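Print this thread | E-mail this thread to a friend
Filed under: Home & Living > Furniture > Buying, Keeping, Getting Rid Of

Secondhand upholstered chairs, is the smell ever really gone?

**pusach_porch**
OK so I need a sanity check before I hand over money. There's a wingback for sale one town over, the shape is perfect, the legs are solid, and the seller wants $205 for it. I went to look at it and it smells like somebody's basement. Not horrible! Just that closed-up, old-carpet kind of smell. The seller says it's been in storage since January and it'll air out in a week or so. My sister says run. Has anyone gotten that smell out for good, or does it come back every time it rains?

**Harriet Boateng**
Run, your sister is right. I bought a loveseat in the same condition and did everything. Baking soda overnight, vacuum, baking soda again, vinegar in a spray bottle, a fan pointed at it for days. It would seem fine and then we'd get one humid afternoon and there it was again. The smell is in the padding, and you can't wash padding that's stapled inside a chair.

**tackstrip**
I'm going to disagree with Harriet a bit. Basement smell and mildew are two different animals. If it's just stale, sun and moving air will do most of the work. Stand it outside on a dry day, flip it over, take the dust cover off the bottom (that black fabric, it's only stapled) and let air get up into the springs. Half the time the dust cover is what stinks. New one costs next to nothing and takes 22 minutes if you have an electric stapler and no dog helping you.

If you see spots on the webbing or the back side of the burlap, then yeah, walk away.

**Harriet Boateng**
I did take the dust cover off. Still smelled. Just saying.

**tackstrip**
Then yours was mildew! Different animal, like I said.

**Evangelia K**
Can I ask what you're all vacuuming with? I've got a little upholstery head and it does nothing except polish the fabric. I've been using the bare hose with a piece of old pantyhose over the end and it pulls out so much more, plus it doesn't eat the buttons.

**pusach_porch**
Pantyhose, writing that down. The fabric is a kind of nubby green, by the way, and I'm not in love with it. So reupholstering is on the table eventually. I called one shop (Bridcombe, if anyone's local) and they quoted me $334 in labor for the chair, and I bring the fabric. That puts me way over what I wanted to spend on a thing to read in.

**Gholam T.**
That's a fair price for a wingback. All those curves are slow. I had a plain slipper chair done and it was less, but a wingback is pretty much the hardest one you can ask for. And if they're stripping it to the frame anyway they'll replace the padding, so your smell question goes away. Ask them if new foam is in the quote. Mine wasn't and I found out at pickup, which was a fun conversation.

**pusach_porch**
Oh no. I did not ask about the foam.

**Evangelia K**
Ask about the welting too. Some shops charge separately for it, and on a wing chair there's miles of the stuff.

**Mairéad D.**
Different angle, but do you need a wingback? I went back and forth over an old one for ages and then gave up and decided a soft modern chair suits me better. I like the puffy stitched ones, and I'm completely gone on pink with mustard right now, don't judge me.

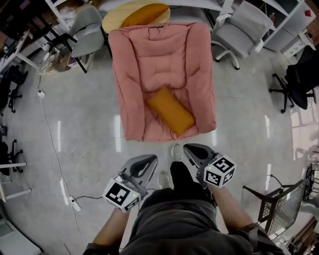 Gholam T. says it again, get the foam in writing, and while you're at it ask how long they'll have the chair. My shop told me 5 weeks and I ended up sitting on a dining chair most of the winter. Mairéad, I like the colors, but I couldn't do quilting on a chair. I eat crackers when I read and I'd be digging them out of the seams forever.

**Mairéad D.**
Ha, well, I don't eat crackers in chairs, I'm a grown-up. A soft brush gets along the stitching fine. Dust is a bigger pain than crumbs if you ask me.

**tackstrip**
I'll take an old hardwood frame over a new puffy one any day. You can redo an old chair over and over. With a lot of the new ones, once the foam goes flat that's it, out to the curb.

**Mairéad D.**
Some of us just want to sit down, tackstrip.

**Banafsheh F.**
Pusach_porch, did you sniff the underside or only the seat? Tip it over and put your nose right up by the webbing before you decide. Also offer less! If it's been sitting in storage all this time, nobody else is fighting you for it. The worst they can say is no.

**pusach_porch**
Only the seat! OK. Going back with a flashlight and my sister, who has the better nose. I also called Bridcombe again and the foam is NOT included, so thank you Gholam, you saved me a fun conversation of my own. Will report back on the webbing.

**Harriet Boateng**
Still say run.

Posted in: upholstery, secondhand, odors
Print | E-mail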